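핸드헬드 그리퍼 키트 Skilleder 사용 평가: 침구 위 의류 조작 작업 기준

대상은 Skilleder 핸드헬드 그리퍼 세트다. 좌우 한 쌍으로 공급되며 손잡이를 쥐고 사람이 직접 작업하면 그 동작이 시연 데이터로 저장된다. 판매사는 Brimel, 기록 소프트웨어는 Mendel이다. 5월 한 달 동안 의류 정리 작업에 투입했고 기록한 에피소드는 389개, 이 중 검수를 통과해 학습에 넘긴 것은 203개다. 탈락분에는 조작자 실수와 작업 중단이 모두 포함되므로 이 수치를 기기 성능으로 읽으면 안 된다.

평가 항목은 파지력, 손목 시야, 장시간 사용 시 피로, 좌우 동기화의 4개로 한정했다. 배터리 수명과 가격은 다루지 않는다.
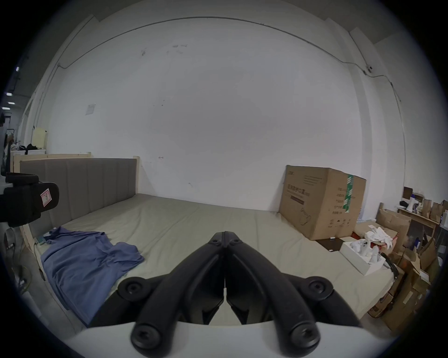
손목 시야부터 적는다. 렌즈는 어안 계열이며 원형 영상의 네 모서리는 검게 남는다. 화각이 넓어 손가락을 다문 상태에서도 침대 위의 파란 천과 회색 헤드보드, 오른쪽의 골판지 상자까지 한 번에 들어온다. 검은 손가락은 끝이 맞닿아 뾰족한 아치를 이루고, 안쪽 판 아래로는 작은 삼각형 틈만 남는다. 개폐 상태를 영상만으로 판정하기에는 유리한 구조다. 반면 손가락과 링크가 화면 하단 중앙을 상시 점유하므로 바로 아래에 놓인 얇은 원단의 가장자리는 가려지기 쉽다. 옷깃이나 소매 끝을 찾는 작업이라면 접근 각도를 낮춰야 한다. 가장자리 왜곡은 Mendel의 보정 기능으로 처리되지만 보정 후 해상도는 주변부에서 떨어진다.

파지력은 면 티셔츠 기준으로 충분하다. 두 겹까지는 미끄러짐이 드물었고, 안감이 매끄러운 점퍼에서는 재파지가 잦았다. 손잡이의 스트로크가 길어 미세한 힘 조절에는 적응 기간이 필요하다. 같이 시험한 Hrefna Norðdahl은 손이 작은 편인데, 완전히 닫은 상태를 오래 유지하면 검지에 부담이 온다고 보고했다. 손잡이 굵기는 조절할 수 없다. 설명서에도 대체 부품 항목이 없다. 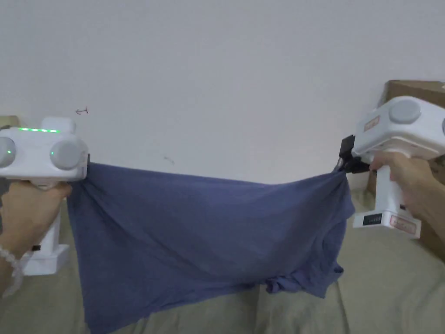 읽는 시간 4분

양손 작업은 이 키트의 주 용도에 해당한다. 티셔츠의 양쪽을 각각 물고 수평으로 당기면 물린 지점에서 대각선 주름이 퍼지고, 턱 부근의 원단은 뭉친다. 장력을 더 준다고 이 뭉침이 없어지지는 않는다. 펼치기 동작을 깨끗하게 기록하려면 원단을 깊게 물지 말고 가장자리만 얕게 잡는 편이 낫다. 이 방식으로 바꾼 뒤 재시도 횟수가 줄었다.

왼쪽 그리퍼 윗면에는 녹색 표시등이 한 줄로 켜진다. 작업 중에 고개를 돌리지 않고도 확인할 수 있는 위치다. 다만 밝기 조절 메뉴가 없어 조명을 낮춘 방에서는 눈에 거슬린다. 손잡이 하단의 흰색 받침 블록은 부피가 있다. 팔을 몸쪽으로 당길 때 소매에 걸리는 일이 있었고, 낮은 선반 안쪽 작업에서는 간섭이 심했다. 침대나 테이블처럼 위가 트인 곳에서는 문제가 없다.

동기화는 대체로 안정적이다. 시작 신호를 양쪽에 동시에 주면 타임스탬프가 맞는다. 한쪽을 먼저 켜고 오래 방치한 뒤 다른 쪽을 켜면 어긋남이 생겼으며, 시험 기간에 2회 확인했다. 양쪽을 모두 재시작하면 해소된다. 펌웨어 담당인 Kai Frerichs에게 로그를 보냈고, 전원 투입 순서를 고정하라는 답을 받았다. 수정 일정은 받지 못했다.

비교 대상으로는 Sfeir의 단일 그리퍼를 썼다. 그쪽이 가볍고 손잡이 형상도 낫지만 양손 기록을 하려면 별도 동기화 장치를 구입해야 한다. 한 손 집기와 옮기기만 필요한 팀이라면 Sfeir로 충분하다. 의류 펼치기와 접기처럼 양손 장력이 필요한 작업에는 Skilleder를 권한다.

구매 전 확인할 사항이 남아 있다. 손가락 끝 교체품은 본체와 따로 주문해야 하고, Mendel의 내보내기 형식은 버전에 따라 다르다. 기존 학습 파이프라인이 있다면 샘플 에피소드를 먼저 받아 변환부터 시험할 것.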